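The drinks table at the Flernby reading room was set out again on Thursday, with two dispensers standing side by side, each on its own stainless steel tray. 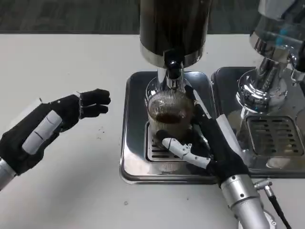 How much coffee is prepared? 12 servings, with more brewed on request.

Guests are asked to keep each glass over the grate -- the trays mark easily.
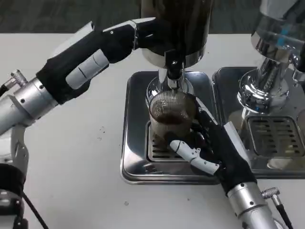

Used glasses go to the kitchen hatch.

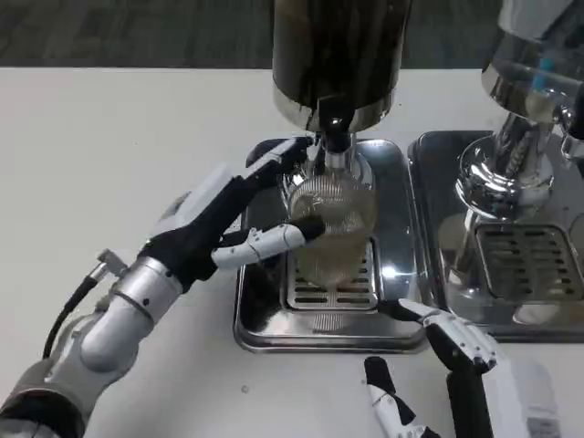 Doina Trajkovski would prefer smaller glasses.

The trays are wiped at closing.
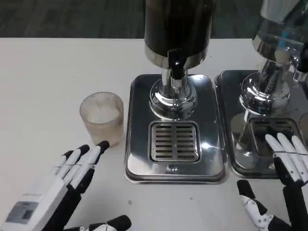 When does the table close? At 30 minutes past eight.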